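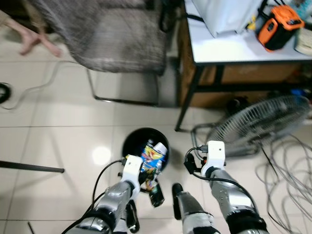 *Slide 1. Snack wrapper over the bin, tiled floor.*

**Speaker notes: "Second Billing: Supporting Roles in the Sollano Spy Films"**
Zindton Film Society, members' evening, 22/12/2023

**Opening (slide 1)**

Good evening, and thank you to the Society for the invitation. My subject tonight is the three Sollano pictures and the actresses who appeared in them. I will speak for 48 minutes and take questions afterward.

**Background (slides 2 to 4)**

- The series was produced by Mabaso and shot largely in Padesitz.
- Santino Lucero played the lead in all three films.
- Notburga Fankhauser joined in the second film as the courier, Irena.
- The first script ran to 774 numbered shots. Irena's counterpart in that film speaks in 19 of them.

*Pause. Allow members to look at the cast list.*

**The Fankhauser interview (slides 5 and 6)**

Read the passage in full from the handout. Miss Fankhauser told the studio newsletter: "I asked what Irena wanted. They told me she wanted to be rescued. I asked them to think again."

Director Jonas Bühler rewrote the train sequence the following September. Mr. Lucero supported the change and gave up two of his own speeches. Refer members to the letter reproduced on page 3.

**Clip (slide 7)**

Train sequence, second film. Lower the house lights. Do not speak over the dialogue. After the clip, point out that Irena leaves the compartment first and the camera goes with her.

**Reception (slides 8 and 9)**

The fan club had 4000 members at its height. Letters printed in its bulletin were divided. Burgi Thaler's letter asks for a film with Irena in the lead. It was never made, although Kilian Gisler completed an outline.

**Questions**

If asked about the third film, note that the surviving print is missing its final reel. Return the handheld microphone to the front desk.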